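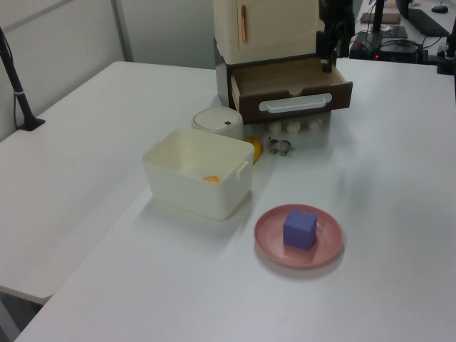

Stekevbridge ロボット工作部

Pliltunerのアームキットを使い始めて、ちょうど6週間になりました。部のブログに書くと言いながら延ばし延ばしになっていたので、金曜の夜に一気に書きます!

最初に結論めいたことを言うと、かなり気に入っています。うちの部ではこれまで自作のアームで粘ってきたのですが、毎回どこかの関節のガタを直すところから始まって、肝心の「何かをつかんで動かす」練習にたどり着く前に時間切れ、ということが続いていました。Pliltunerは組み立てから最初の動作確認まで90分。Tsehay Assefaさんと二人で、説明書を取り合いながらの作業でした(途中で私がネジの袋を一つ間違えたので、慣れた人ならもっと早いはず)。

いま取り組んでいるのは、おもちゃの小物と小さな家具を使った机の上の片付け課題です。ピンクのお皿に紫のキューブ、白いケースにオレンジ色の小物、そして引き出し。この引き出しが本当に楽しいんです。つかむだけなら位置さえ合えば何とかなるのに、引く動作になると、まっすぐ引いているつもりでも少しずつ斜めに力がかかって途中で渋くなる。横長の取っ手のどこに指をかけるかでも手応えが変わるので、先週はずっとそればかり試していました。

動きはなめらかで、低速でもカクつきません。速度は設定で変えられて、私は80%に落として使っています。全速も試しましたが、小物を弾き飛ばしたときに拾いに行くのが面倒で……。キューブのような柔らかそうな物をつかむときは、閉じる力を弱めにしておくと形がつぶれにくいです。この力の調整が画面のスライダー一本で済むのは、地味だけれどありがたいところ。

気になった点も書いておきます。まずケーブルが硬くて、取り回しに悩みます。机の端に沿わせて逃がす形に落ち着くまで2回やり直しました。それから日本語の説明書は、初期設定の章まではとても丁寧なのに、動作の記録と再生の章になると急に素っ気なくなります。ここはBornariの掲示板でHugo Rivasさんがまとめてくれている手順のほうがずっと分かりやすいので、買った人はぜひ先に読んでみてください。

あと、グリッパーの先端は交換できます。標準のままでも十分遊べますが、丸い小物は滑りやすく、私は細いタイプが欲しくなってきました。白くて丸い小物を三つ並べて順番につまむ課題を考えていて、これがうまくいったら動作の設定ファイルも公開するつもりです。

キットは部室に置いてあるので、触ってみたい部員は声をかけてください。次は引き出しを閉めるほうの動きに挑戦します!

2025年2月28日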